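Software notes: the toaster task and what it changed in the planner

12 September 2026

Most of this summer's work on the Kunidard stack went into a single kitchen job: two slices of bread, one toaster, one arm with a two-finger gripper. We picked it because our older benchmark, sorting blocks into trays, had stopped finding bugs. The toaster found several in the first week, and the fixes are now in the main branch. If you pull the current release you will get all of them, and a few will change how your existing tasks behave, so please read the part on defaults near the end.

For readers who joined recently, Kunidard is the planning and control layer that sits between the perception node and the arm driver. It takes a task written as a short list of steps, works out a motion for each step, and watches the wrist camera while the motion runs. The perception node is called Pisham and has its own repository. The two talk over one message type, and a lot of what follows is about that message.

The first problem was reflections. Pisham fits a box to each object it is asked to track, and it uses edges to do it. A polished metal toaster has plenty of edges that are not its own. Highlights on the body slide as the camera moves, and dark streaks in the metal look enough like a slot to pull the fit sideways. On the blocks the box was steady from frame to frame. On the toaster it wandered, and the planner treated every shift as real and replanned. The arm would start toward the slot, stop, start again, and stop.

We tried smoothing the pose first. It made the box look calm and it made the lag worse, so that change was backed out. What we kept is a check on the rim of the opening. Pisham now looks for the dark outline around the slots, fits a plane to the top surface, and throws away any edge that does not lie near that plane. The body of the toaster is ignored once the first fit is done. It is a narrow fix and it will only help with objects that have a flat top and a clear opening, but that covers a fair share of what people have been asking for.
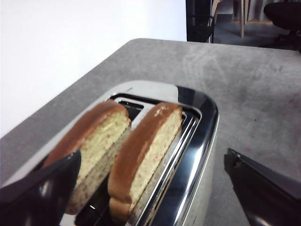 Wrist camera view, both slices in the slots and not yet lowered.

The second problem was bread. The task file used to describe a slice as a rigid block with a fixed thickness, and the grasp width was worked out from that. Bread from one loaf varies more than our blocks ever did, and a soft loaf gives under the fingers. With the width fixed, a thin slice slipped and a thick one was pinched out of shape before it reached the slot. The grasp step now takes a range. The fingers close until the effort reading crosses a threshold, and the width at that moment is stored and passed along to the insert step. If the stored width is larger than the slot, the insert step refuses to run and says so in the log.

Lean was harder. A slice that stands a few degrees off vertical can still be a good placement, and our success test did not allow for it. The old test compared the final pose of the object with the goal pose and failed anything outside the tolerance. Loosening the tolerance let real failures through, such as a slice resting across the divider. We replaced the pose test with two smaller ones. The first asks whether the lower edge of the slice is below the rim plane. The second asks whether the slice is between the guides on either side of its slot. Lean is recorded but no longer decides anything.

That second test depends on seeing the wires inside the opening, and from the wrist camera one finger or the other is often in the way. Pisham used to report a hidden region as empty. It now has three labels for each cell: seen and clear, seen and occupied, and not seen. The planner may not use a cell marked not seen as evidence of anything. When too much of the area it needs is unseen, it asks for a short retreat move and looks again. The retreat adds time to the run. You can turn it off in the task file, and we suggest leaving it on until you have watched your own task a few times.

We ran the full task 617 times between the first commit on this branch and the merge. The runs are tagged by build, so you can see which change affected which kind of failure. They were made with mixed settings and a code base that kept moving, so please don't quote an overall success rate from them. For comparing one build with another we use a fixed set of 300 recorded runs, replayed through Pisham and the planner with the arm switched off. The replay set is what the nightly job uses, and a change that makes any previously good recording fail has to be explained in the merge request before it goes in.

Replay has limits. It can't tell you what would have happened if the planner had chosen a different path, only what it would have decided given the same frames. It is good at catching perception changes and poor at catching control changes. For those we still have to run the arm.

On the control side there is one change to mention. The insert step used to run in position mode all the way down. If the slice touched the rim, the controller pushed harder to reach its target, and either the bread folded or the toaster moved on the counter. Insert now switches to a compliant mode just above the rim plane. On contact it backs up a little, shifts sideways along the short axis of the slot, and tries again. After 3 tries it gives up and hands control back to the planner, which can regrasp or stop. The number of tries is a parameter. Raising it did not help us much – most inserts that are going to work do so early, and the later tries mainly made crumbs.

Lowering the lever is a separate task file and is not part of this release. The lever is usually out of view once the gripper is over the slots, so that step starts with a move to a second viewpoint and a fresh fit. It works on the bench. We want a proper abort path before other people run it.

Changes to defaults

The not seen label is on for every task. Tasks that relied on hidden space being treated as free will now pause and ask for a retreat. If your task has no retreat move defined, the planner will stop with an error.

Grasp width in old task files is read as a range with equal ends, so existing files will load and behave as before. You will see a warning at startup. We plan to drop the old form in December.

The pose test is still available under its old name. It is no longer the default for any step of type insert.

Log files are larger, mostly on account of the cell labels. The Jasow viewer reads the new format, and it has a new panel that draws the rim plane and the labels over the camera frames, with unseen cells hatched. Older versions of Jasow will open the logs but will skip the labels without telling you, so update the viewer first.

Tooling

The task checker can now be run without a robot or a camera attached. It loads the file, checks that every step has the inputs it needs, and prints the order in which values such as the stored width are passed along. It found 37 problems in our own task folder, most of them steps that read a value no earlier step had set. They had gone unnoticed as the planner filled in a zero. It no longer does that.

The driver for the Heitmann arm has been moved to its own package and follows its own version numbers. The package notes list which driver goes with which release of the stack. Mixing them will usually fail at startup with a message about the compliant mode, and the cure is to update the driver.

Known issues

The rim fit can lock onto the wrong opening if two objects with similar slots are close together. Give the task a search region to avoid this.

Strong overhead light on brushed metal can still hide part of the outline. The fit reports low confidence in that case and the planner waits – it does not yet try a different viewpoint on its own.

Very short slices may fall below the rim plane completely and then be reported as lost. The insert has usually gone fine when this happens. A fix is in review.

Bug reports are most useful with the log and the task file attached. If the log is too large to send, cut it in Jasow from a few seconds before the failure and send that part.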